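3. What happens to a door when a play moves house

3.1 Where I was sitting

I should say at the start that I came to this as a theatregoer first and a researcher a long way second. I've been going to small touring productions for most of my adult life, and the question behind this section is one I've been boring friends with in interval queues for years: when a company picks up an old play and sets it somewhere else, what do they do with the room? The words get a new translation and the characters get new names, and reviewers write about both at length. The room gets half a line, if it's lucky.

So for this part of the study I followed 2 productions of the same domestic drama, a three-act family piece with one set, a lot of letters and a great deal of going in and out. The first was by Driker, who moved it to a coastal town between the wars. The second was by Cleltex, who put it in a present-day flat over a shop and cut it to ninety minutes straight through (my knees were grateful). Both played at Herdale, which has a thrust stage, seats on three sides and no wings to speak of. That last bit matters, as I'll come to.

I watched each production more than once from different seats and kept a tally of every entrance and exit, along with where the actor looked on the way through. I also talked to people in the foyer afterwards, which was easily the nicest part of the job.

3.2 Counting the comings and goings

Across the two productions I logged 194 entrances and exits, one performance of each being used for the count. Driker had far more of them than Cleltex, even allowing for the longer running time, and you could feel it in your seat. Their house was a place people were always passing through. The maid came in with coal and went out with a tray, the lodger put his head round and took it back again, and the husband never once crossed the threshold without stopping to look at the clock.

Cleltex had stripped nearly all of that out. The maid was gone, her lines shared between a neighbour and a phone. The lodger had become a brother-in-law asleep on the sofa, so he didn't need to enter at all – he simply sat up. I laughed out loud the first time, and so did the row behind me.

What surprised me was how differently the two audiences talked about the wife. People coming out of the Driker staging used words like trapped and watched. People coming out of the Cleltex one said lonely. It's the same part, with a good deal of the same dialogue, and I don't think the acting explains it (both leads were terrific, and I'd happily see either again tomorrow). In one house she can't get a minute to herself, and in the other she has hours and hours of them. By the last scene those are two very different reasons for wanting to leave.
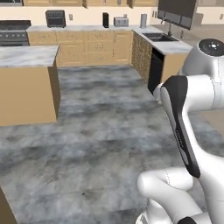 Figure 2. Kitchen setting with island and white robotic arm (computer rendering).
By the author

3.3 The kitchen problem

The original text never takes us into the kitchen. It's offstage, somewhere behind the servants' door, and all we get from it is noise and the odd complaint about the fish. Driker left it there. Cleltex pulled it into full view and played most of the second act in it, and I've gone back and forth over whether that was a good idea.

In favour: the actors had something to do with their hands. The quarrel about money, which can be a bit of a slog, went by at a tremendous lick with the two of them unpacking shopping and putting things away in the wrong cupboards. One of the sharpest lines in the evening was delivered into an open fridge, with her back to half the house.

Against: that line was delivered with her back to half the house! On a thrust stage somebody is always looking at a shoulder, of course, but kitchens are greedy. They pull actors towards the worktop and keep them there. From the seats on the left I missed her face for most of the quarrel, and when I asked people on that side about it afterwards they tended to side with the husband. On the right, where she was in plain sight, they didn't. I had 16 of these foyer chats for the Cleltex run, which isn't a number to hang a theory on, so I'll call it a hunch and leave it for somebody with more patience and a better clipboard.

Qudah, the workshop where the Cleltex version was first tried out, had the audience at one end of a long room, all facing the same way. I suspect the kitchen worked beautifully there. It's a common enough headache for touring work, and I was a bit sorry that the move to Herdale in August hadn't left time for another look at the second act.

3.4 The last exit

Everybody waits for the door. You can hear a full house go quiet for it, even the ones who've never read the play, and both directors clearly knew we were waiting.

Driker gave us a proper heavy door with a proper heavy slam, upstage centre, and then a long pause with the husband alone at the table. On the Friday I went, a man near me said "well, then" quite loudly into that pause, and it took the rest of us a while to settle. I wrote it down as part of the performance, and I still think of it that way.

Cleltex had no door at all by this point. She walked down the centre aisle between us, not hurrying, coat over her arm, and the lights stayed on him. Most of us turned round to watch her go, which meant we missed whatever he was doing, and I only found out on my second visit that he was wiping down the worktop. I'd been so taken with her exit that I had scored it in my notes as the stronger of the 2. Having seen both halves of it, I'm less sure. It may be that the scene needs two visits, and few people are going to pay for two.

I come back to the aisle exit in the next section, alongside the question of what the house lights were doing at the time.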